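Sorting Day at the Briggs Storeroom

Posted Aug 24, 2020

We spent two days clearing out the storeroom behind the Briggs kitchen and getting the dry goods ready for pickup. Most of the work was done at floor level, with the shelves taken down for cleaning and the tables already lent out for another event.

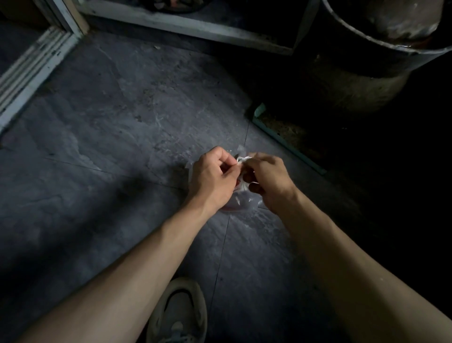

The bulk sacks went first. Tamunoemi Balogun had been asking since April for the beans, lentils and rice to be split into household portions, and we finally had enough bags and enough people to do it. Everything was weighed on the old Pliditz scale, which reads a little heavy, so we took the tray off and set it back to zero between sacks.

We used clear bags this time. Last year we used white ones and had to open a good many of them again to see what was inside. The clear ones cost slightly more in a box of 300, and we will order them again.

A note on closing the bags, for anyone helping at the next one: press the air out, twist the neck and tie it once, close to the contents but not tight against them. Leave a short tail. Bags packed too full split in the crates, and we lost 3 of them that way on the first morning.

Ibrahim Ogbonna kept the list. By the end of the second afternoon there were 68 crates stacked by the back door, labeled by street and not by family name as before. The drivers prefer it, and it saves sorting everything a second time at the van.

The shelves are back up now. Heavy things are on the bottom two, jars are in the middle, and paper goods are on top. The Lastivetti cans have their own section on the left side because they don't stack with anything else. Please put them back there – the last time they were mixed in, a whole row came down.

The floor was swept and mopped after the crates were moved. There is still a stain near the sink from the cooking oil. We have tried dish soap and baking soda on it. If you know of something that works on tile, leave a note on the door.

Things we still need before the next round: packing tape, two or three large scoops, a broom with a proper handle, and flat cardboard for lining crates. The Prorilum labels are fine, but the pens smear on them, so bring a pencil or a permanent marker.

Keys are with Ibrahim until the end of the month. Empty crates can be left inside the side entrance at any time, folded if they fold.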